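旋钮转了，炉子没关

一月的那次冒烟没有伤到人，烧坏的东西也不值多少钱：一口锅，锅边的一块硅胶垫，外加灶台后面一小片熏黄的墙板。Heltthorpe的员工厨房第二天中午照常开饭。按公司内部的分级，这件事属于最轻的一档，填一张表就可以结案。

我认为它不该按最轻的一档来看。我在Lazarević做设备验收，这套双手机器人的现场验收单上有我们部门的章。章盖下去的时候，我对那份测试报告是满意的。所以下面的话有一半是在说自己。

先把经过交代清楚。

机器人是Jonex的，两只手，装在厨房靠里那张操作台前。任务很简单，收拾台面，把碗盘归位，把瓶子放回去，最后检查电热炉，如果开着就关掉。Heltthorpe当初买它，很大程度上就是为了最后这一步。他们的厨房下午没有专人，员工自己热东西，热完端走，炉子忘关的情况以前出过几回。采购说明里把“关炉”单独列了一行，排在“收碗”前面。

那天下午三点多，机器人做完了整套动作。日志很完整：左手扶住台面上的一只锅，右手捏住旋钮，逆时针转动90度，松开，后退，状态改为“已完成”。屏幕上是绿色的。之后它回到待机位置，手垂着，没有报任何错误。

炉子还开着。锅里剩的一点汤烧干以后，锅底继续加热，垫子先软后焦，烟顶到了天花板的感应器。从“已完成”到烟感报警之间，系统里没有一条警告。

原因当天傍晚就查到了。旋钮是塑料的，里面有一个套筒，套在炉子的金属轴上。套筒裂了一道缝，手一拧，旋钮跟着转，轴不动。用人手去拧，能感觉到不对：太轻，到了关的位置也没有那一下“咔”的顿挫。机器人的手也能感觉到，它的指节里有力矩传感器，数据就在日志里，曲线比正常的低一大截。只是没有任何一段程序去看那条曲线。程序看的是角度，90度到了，事情就算办了。

Jonex的事故说明写得很快，也很整齐。根本原因一栏写的是“旋钮套筒疲劳开裂”，纠正措施一栏写的是“更换旋钮，并建议用户定期检查”。我们部门有同事觉得这个结论没毛病，零件坏了嘛，换零件。

我不同意。零件坏了是起因，这没有争议。可是一个厨房里的旋钮早晚会裂，炉子的轴早晚会松，面板上的字早晚会磨掉，这些都是厨房里的日常。一台专门买来关炉子的机器，遇到旋钮空转就判断炉子已关，那么有毛病的是判断。把根本原因写成旋钮，等于说机器本来没问题，是厨房不够好。照这个写法，下一次换成抽屉滑轨，再下一次换成水龙头的垫圈，每次都能找到一个坏了的零件，每次都能换掉它结案。

“建议用户定期检查”这一句我更不能接受。用户如果有人定期去摸每一个旋钮，顺手就把炉子关了，还要它做什么。

再说测试是怎么过的，这一部分跟我们关系最大。

这个任务的程序大部分是在仿真里练出来的，用的是Gradside的环境。做法在行内很普通：搭一张虚拟的台子，放上炉盘、旋钮、碗、盘子、瓶子，每次稍微换一换位置和光线，让两只虚拟的手反复去做。交到我们手里的报告说，关炉这一项在仿真里跑了3000次，成功率100%。随后在Jonex自己的样板间里用真机跑了200次，也全部成功。

我记得看到这两行数字时的反应，就是觉得可以了。3000次一次不错，我们验收别的设备很少见到这样的成绩。现在回头看，正是这个100%应该让我们停下来多问一句。

在仿真里，旋钮和炉子的关系是写死的。旋钮的角度是一个数，炉子开没开是由这个数算出来的另一个数。旋钮到了关的位置，炉子必然是关的，中间没有套筒，没有轴，没有裂缝，也就没有任何办法让“旋钮转了”和“炉子关了”变成两件事。在这样的环境里，检查角度和检查炉子得到的答案永远一样，程序自然选了省事的那个。跑3000次和跑三次，在这一点上给出的信息是相同的，多出来的那些次数测的是手能不能找到旋钮、捏不捏得住、会不会碰倒旁边的东西。这些能力确实练得很好，我没有贬低的意思。出事那天它捏旋钮捏得很准，日志上看不出一点犹豫。

样板间里的200次也有同样的毛病。炉子是新的，旋钮是新的，每跑一百次还换一个。测试员写在备注里的理由是“保持条件一致”。条件倒是一致了，一致地没有裂。

更让我不舒服的是，真机测试的成功也是由程序自己判的。测试员站在旁边记，可他记的是屏幕上的“已完成”。我后来问过样板间那边，炉盘在测试的时候通没通电。回答是为了安全，没有通电。也就是说，200次关炉，关的是一只本来就不热的炉子。哪怕其中有一次没关上，现场也没有任何东西能把它显出来。
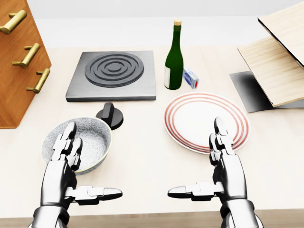
为什么不在仿真里就把旋钮空转这种情况加进去？

技术上可以加，Gradside的环境支持让旋钮和炉子状态脱钩，改几行配置就行；当时没有加，是任务需求里没有哪一条要求测试“执行了动作但没有产生结果”的情况，测试用例是照着需求写的。

这个回答是Jonex的项目组在复盘会上给的，我觉得是实话，也是整件事里最有用的一句话。需求是谁写的呢？Heltthorpe提出要关炉，我们把它翻译成技术条款，Jonex照条款做。我把当时的条款翻出来看，原文是“机器人应能将炉具旋钮旋转至关闭位置”。Heltthorpe要的是炉子关掉，到了我们手里变成旋钮转到关的位置。从那一刻起，后面所有人都在认真地做另一件事，并且做得很好。

写那一条的时候大概没有人觉得这是两件事。我们习惯把要求写成可以测量的样子，角度好测，一个度数，一个误差范围，干净利落。“炉子关掉”不太好测，要问什么叫关掉，是断电，是降温，降到多少度，多长时间内降到。真要写清楚得花半天，还得跟炉子的供应商要数据。于是写了角度。我在这一行做得久了，知道很多条款都是这么来的，挑手边最容易量的那个量，量着量着，就以为它是目的本身。

有人会说，这种毛病人也会犯。拧一下旋钮，看都不看转身就走，谁没干过。这个说法有道理，Heltthorpe以前那几回忘关就是人的问题。可是人拧空了，多半手上会有感觉，就算没感觉，过一会儿路过灶台也会觉得热，闻到味道也会回头。人有很多条乱七八糟的、没有写在任何规程里的渠道，能把一个错误的“关好了”纠正回来。机器人只有我们给它的那一条。给它的那一条要是测错了东西，它就会一直错下去，错得还很平静。

还有一层变化是装了机器人之后才有的。以前下午最后一个离开厨房的人，会顺手看一眼炉子，这不是什么制度，就是习惯。机器人装好之后，墙上多了一块屏幕，任务做完会亮绿灯。大家很快学会了看屏幕。出事那天下午有两拨人进过厨房，一拨在绿灯亮之前，一拨在之后。后来的那拨人接了水，看到绿灯，走了。问他们有没有注意到炉子，有一个人说好像有点热，但是屏幕是绿的。

我不觉得这个人有什么可责怪的。我们装那块屏幕，就是为了让他相信它。一个给人看的状态，如果比人自己的感觉更不可靠，那它的存在就让厨房变得更危险了一些。以前炉子忘关，厨房里没有任何东西声称它是关着的。

那么该怎么改。Jonex提出来的方案有两个，我都看过，说说我的意见。

第一个方案是加力矩判断。旋钮正常转动时有阻力，到位时有一个峰值，没有峰值就报异常。传感器是现成的，改软件即可，不增加成本。我支持做，这个本来就该有。但它解决的还是旋钮这一层。力矩正常、轴也转了、里面的开关触点却粘住了，炉子照样不会关。触点粘连在旧电热炉上并不稀奇，我们仓库里退回来的炉子就有这样的。所以它只能算多了一只耳朵，听的还是同一个地方。

第二个方案是直接看炉子。在炉具的供电回路上加一个电流检测，机器人转完旋钮以后去读，没有电流才能写“已完成”；或者用一只热成像探头对着炉盘，隔一段时间看温度是不是在往下走。这个方案要加硬件，要动Heltthorpe的配电箱，还要安排停用厨房的时间。Jonex在方案后面写了一句“建议作为可选配置”。

我反对把它放在可选里。关炉这件事的结果就是炉子不再加热，能确认这个结果的东西应该是标配，确认不了就不该接这个活。宁可让机器人只收碗，把关炉从任务单里删掉，也比挂着一个测不准的绿灯强。Heltthorpe那边听了这话不太高兴，他们说关炉是当初买它的主要理由。我理解，可这恰好说明这一步最不能含糊。

两个方案里还有一个共同的地方没有写到，就是读不到结果的时候怎么办。电流检测也会坏，线会松，探头会被油烟糊住。现在的程序只有“已完成”和“失败”，失败指的是手没够到、没捏住这一类。缺一个状态，就是“动作做了，结果不知道”。我在复盘会上提出要加这个状态，有人问加了以后屏幕上显示什么颜色，绿的不合适，红的又会让人以为机器坏了，来回讨论了挺长时间。我的看法是颜色随便定，文字要写清楚，就写“请人工确认炉具”，并且不消失，直到有人走过去按掉。会不会很烦？会。头一个月大概会经常跳出来。跳得多了就去修检测那一头，别去改显示。

我还想要一样东西，就是炉子自己的保护。一只电热炉在空厨房里干烧那么长时间，本来就应该有个定时断电。这跟机器人没有关系，装不装机器人都该有。过去没有装，理由是下午有人进出；后来没有装，理由是有机器人了。每一次都有一个理由可以不装最便宜、最笨的那一样。现在定时器已经装上了，从报修到装完没有花多少工夫，价钱还比不上那块屏幕的支架。

再回到仿真这件事。出事之后部门里有一种声音，说以后仿真结果一律不看，只认真机。我觉得这又偏到另一边去了。真机测试的那200次同样没有发现问题，毛病跟它是真是假关系不大。仿真有它的好处，坏掉的旋钮、粘住的触点、倒下来的瓶子，这些在真厨房里做起来又慢又有风险，在仿真里可以放心地弄坏。通电的炉子干烧一百遍，没有哪个样板间愿意承担，虚拟的炉子可以。用它来反复证明一切正常，是把它用反了。

所以我给部门写的建议里，有一条是关于怎么读仿真报告的。供应商交来的报告除了总次数和成功率，必须附一张故障注入的清单：弄坏了哪些东西，怎么弄坏的，每一种跑了多少次，机器人发现了几次，没发现几次。清单是空的，成功率那一行就不作为验收依据。Jonex项目组的人起初担心这会让他们的数字难看，他们现在给客户看的宣传页上全是100%。我告诉他们，对我来说，一份写着“旋钮空转时漏报若干次，原因如下，改进如下”的报告，比一份全对的报告好验收得多。前一份我知道它在哪里不行。

这话说出去容易，落到合同上就难了。供应商投标的时候是拿数字比的，一家写100，另一家老老实实写上漏报，评标的人未必会看后面的说明。我们自己的评分表也是这样，成功率占的分最多，故障处理那一栏只有“有”和“无”两个选项，写了“有”就得满分。Jonex填的是“有”，也没有说谎，它确实有急停，有碰撞检测，有抓取失败重试。这些都是防机器人伤人、防它砸东西的，没有一样管得着它以为自己做成了却没做成。评分表已经送去改了，改到哪一步我还不知道，表格归另一个部门管。

安全这个词在我们这行用得有点窄。一说机器人安全，想到的就是围栏、急停、力的上限、手会不会夹到人。这些当然要紧，规范也写得最细，我们验收时花的时间最多，那两只手的夹持力我亲自拿测力计量过，多个位置都量了，全部合格。可是放到厨房里，一台力气很小、动作很慢、碰到人立刻停下的机器，照样可以因为一个错误的“已完成”把厨房熏黑。它自己没有碰到任何人，也没有碰坏任何东西。它做的唯一一件危险的事，是告诉大家可以放心了。

按现在的分类，这种事连机器人事故都算不上，填表的时候我找不到合适的格子，最后归在“周边设备故障”下面，周边设备指的是那只旋钮。我在备注里写了一段，备注栏有字数限制，没写完。

也有人劝我别把小事写大，说这次烧的就是一口锅。我想过这个意见。烧的是一口锅，有一部分是碰巧：锅里只剩一点汤，不是油；烟感换过新电池；垫子是硅胶的，没有起明火。灶台另一侧的挂钩上平时挂着擦手布，那天刚好收去洗了。这里头没有一样是我们设计进去的。事故分级看的是损失，损失小就归到小的一档，可是同样的毛病，换一块没拿走的布，损失就是另一个数，原因一个字都不用改。我主张这一类事情按毛病本身来分级，执行机构报告的结果和实际结果不一致，并且没有第二个来源能发现，就直接提到要停用整改的那一档，烧没烧东西再另外记。

停用整改是要得罪人的。Heltthorpe的机器目前还开着，关炉那一步暂时屏蔽，屏幕上的绿灯改成只表示“台面已整理”。据说有员工抱怨，说花了钱装的东西，现在只会摆盘子。抱怨得对。这个状态我希望尽快结束，但结束的条件是电流检测装好，并且在通电的炉子上，用一个故意锯开套筒的旋钮，一次一次地试给我看。它转完旋钮，应该发现炉子还开着，然后说出来。

Jonex问我打算试多少次。我说还没有想好，先锯几个旋钮再说。试的时候我会去看炉盘，记录表上“结果”那一栏由人来填，填的是炉子，机器人自己报的另开一栏，两栏并排放。哪一行对不上，就从哪一行开始查。

旧的那只旋钮现在在我抽屉里，本来应该跟事故材料一起归档，材料袋太薄放不进去。拧一拧外圈，里面的裂缝会一开一合。做条款培训的时候我准备带上它，让写条款的人轮流拧一下，再请他们把“旋转至关闭位置”那一条重新写一遍。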